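In Praise of the Kitchen That Stays a Little Messy
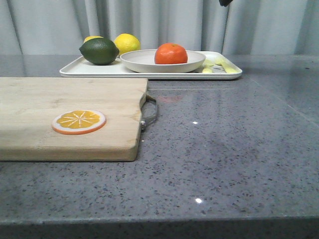 Bergen, May 31, 2024

My aunt Maj-Britt Lie kept the same kitchen for most of her grown life, and I don't believe there was one day in all those years when you could have taken a picture of it for a magazine. There was always something out. A bowl with a dish towel over it, a stack of mail, somebody's mittens drying on the oven door, a jar of buttons that had come down from the sewing room and never found its way back up. I loved that room more than any other room I've been in, and I've been thinking about it a good deal this spring (we are looking at apartments, my husband and I, and every kitchen we walk into has been wiped clean of any sign that a person ever ate there).

I understand why sellers do it, I really do. The agent tells you to put everything away, and so you put everything away. But somewhere along the line we started living like that too, even with no one coming to look! I have friends who keep the toaster in a cupboard and take it out every morning and put it back again while it's still warm. My neighbor Bendik Eide spent 1,196 kroner on a set of matching tins so that his flour wouldn't be seen in its own bag, and then he was so worried about scratching the tins that he bought a second bag of flour to use.

What I miss is the invitation. When a cutting board is already out, you cut something. When there's fruit where you can reach it, you eat a pear standing up and talk to whoever is at the stove. Children are especially good at this. My grandson plays on the floor of a tidy kitchen for maybe five minutes before he wanders off, but give him a corner of the counter with some play food and a spoon and he'll stay until supper, telling you what he's charging for it.

Maj-Britt used to say that a kitchen should look as if you'd just been called to the phone. She had 18 people in there one Easter, back in March when the snow hadn't gone yet, and I remember her handing out potatoes to peel the moment anyone came through the door with their boots still on. You couldn't feel like a guest. I think that's why the shy cousins always ended up in there.

So I'd like to put in a kind word for leaving things out. I don't mean dirty dishes, which I can't stand any more than you can, and I do own a vacuum cleaner. I mean the board, the fruit, the good knife if there are no little ones around, the crossword with two words missing. We're seeing another apartment on Sunday, and I've already decided that if there's so much as a crumb by the bread box I'm going to ask my husband to make an offer.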